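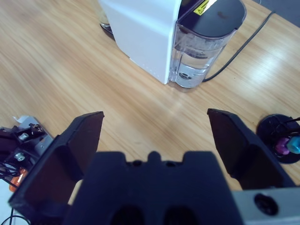 27 January 2020

Back to the indigo vat this morning, the one we started in November with the Grasen powder. I had more or less given up on it over the holidays, but it smelled right when I lifted the lid (that sweetish, barnyard smell you all complain about) and there was a decent coppery skin on top, so in went the test strips.

Four linen, four of the Beaudoin wool, 11 minutes under, then out on the line. The wool came up a lovely deep blue – I may have said so out loud to the cat. The linen is paler than I'd like and a bit streaky near the folds, which I think is my scouring and nothing to do with the vat. I used 100 grams of soda ash on the whole batch and probably rushed the rinse.

Please don't stir it before Wednesday, it needs a rest. Still waiting on the madder from Vukadthorpe. Next time: scour the linen twice, and find the good tongs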